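Prundendale wallpaper by Pladley: my review after living with it for a winter

So I finally did it, I put birds on the wall. I'd had the sample of Prundendale pinned up for ages (long enough for the corner to curl) and kept going past it with a cup of tea thinking yes, no, yes, no. It's a wintry one: bullfinches, branches, big dark leaves, reddish pine cones and lots of pale snowy dots, all on a soft pinky background. You'd be forgiven for thinking it's a Christmas paper. I was a bit worried about that myself and can report that it was fine in June, when everybody had the windows open and I forgot there was any snow on it.

I bought 2 rolls for £117 including delivery, from a shop called Bellamy that also sells paste by the bucket. They were lovely to deal with. A chap called Hervé Besson rang me back to check both rolls were from the same batch, and I hadn't even thought to ask! Do check that, by the way. The pink can shift a bit between batches and you will see it at every join for evermore.

Hanging it. It's a paste-the-wall paper, which I was thrilled about, having once had a soggy length fold itself over my head on a stepladder. It goes up dry, you can slide it for a minute or so, and then it grabs. The instructions say to leave the paste for 15 minutes before hanging if your wall is freshly plastered. Mine wasn't, so I didn't bother, and the edges have stayed down.

The pattern match is where I lost my temper. The birds are big and they've got these glorious red bellies, so if you're out by the tiniest bit you get a bullfinch with a step in his tummy. And because the design has such a long repeat you throw away far more than you'd like. I was papering a small space with three short walls and still ended up with a carrier bag full of offcuts (drawer liners, obviously, and I covered a notebook for Mireille). If you've got any choice in it, lay your lengths on the floor first and decide where you want the birds to land. I wanted one good big one on the left and got him. On the other side I ran out of patience and he's only partly there.

What I hadn't expected is how well it copes with being a background to stuff. I like a plain white table and white wire storage, and I did wonder if the wall would be too busy behind it all. I don't think it is. The leaves are dark enough to hold their own against a bit of clutter, and bright things look terrific against the pink. My yellow tray has never looked so cheerful.

Wiping down: good, with a warning. A damp cloth takes off finger marks and I've had no colour come away. Don't scrub, though. I went at one spot with the rough side of a sponge and it's gone a tiny bit shiny. You'd have to be looking for it, and of course I look at it every single day.

Would I do a whole bedroom in it? Probably not, the cost gets silly and I think I'd feel watched. For a nook, or the back of an alcove, or anywhere you sit and fiddle with things, I'd buy it again tomorrow. My neighbour Didier thinks it's hideous and would like that recorded.

Good bits: the birds, the thickness of the paper, how easily it slides into place.
Less good: the waste, the price, that shiny spot (my own fault).

I'd give it four out of five, and a proper five if Pladley ever sell it by the half roll.

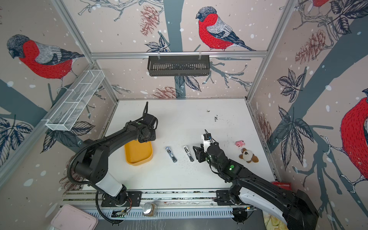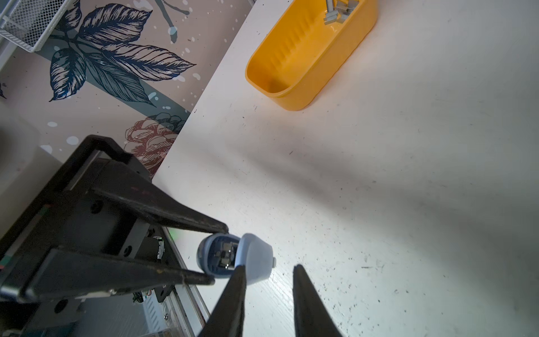 Prundendale on the walls, with the white tabletop, the wire basket and the yellow tray.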